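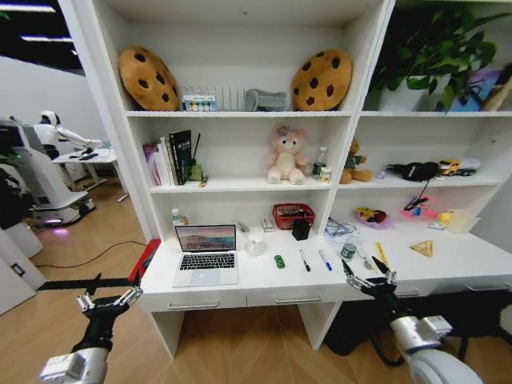 3.2 Mixed storage on combined shelf-desk units

Figure 4. Combined bookshelf and desk, white, with soft items, books and office items stored on the same shelves.

The units in the Humstead sample were divided into two groups according to whether the work surface and the shelving formed a single piece of furniture. Of the 22 rooms surveyed, 13 contained a combined unit. Residents were asked not to tidy before the visit, and all items resting on an open shelf were entered in the inventory under the Mondal categories (paper, container, soft, living, display, device). The full inventory holds 1546 entries.

Figure 4 shows a unit of the combined type. The top shelf carries two cushions shaped like chocolate-chip cookies, one at either end of the same compartment, with a small box and a slatted file organizer between them. Under the Mondal scheme the cushions are coded as soft and the organizer as container. A compartment of this kind is scored as mixed, as is the middle shelf, where upright books share the unit with plush bears, a water bottle and a toy construction truck. The laptop stands on the desk surface and is coded as device.

Two coding problems arose repeatedly. The first concerns soft items. Cushions and plush toys take up a large share of shelf width but are light and easily moved, so width alone overstates how firmly a compartment is occupied. We therefore recorded width and ease of removal separately -- an item was rated easy if it could be lifted out with one hand without shifting its neighbors. The second concerns plants. Leaves often spread well past the planter, and the two coders, Ansari and Dehghan, at first disagreed on whether to measure the pot or the foliage. From August onward the pot was used for width and the foliage was noted in a separate column.

Clearance above the desk was measured from the work surface to the underside of the first shelf. Where this was under 300 mm the unit was excluded from the laptop comparison in Section 3.4, as an open screen could not be placed beneath the shelf without tilting. Free-standing desks were measured in the same way only if a wall shelf was mounted directly over them.

Items that fell between categories, such as bags, hats and rolled pouches, were coded by material and reviewed jointly at the end of each Friday session.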